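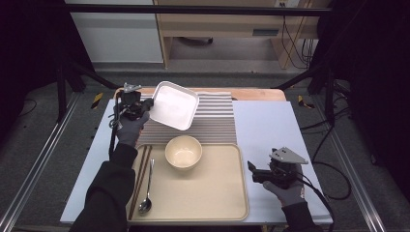
Opened by Sarita Upadhyay | Friday, October 31, 2014 | Assigned to: Pramila Agarwal

Particle sizer reads high on the Tisska liposome batches. Blank buffer is fine. Batch 6 came back at 203 nm, and the same vial was well under that on the Brandport unit upstairs.

Pramila: Which dilution? The loaded samples scatter a lot more than the empty ones.

Sarita: 1 to 2, same as for the empties.

Pramila: Too strong. Try 1 to 100 in filtered buffer and let it sit in the holder before you start the run. Also check that the viscosity setting is for buffer and not water.

Sarita: Setting was on water. Changed it and reran at the new dilution. Both units now agree. Older placental uptake runs used the wrong setting too, so I'm flagging those.

Status: open until the December runs are rechecked.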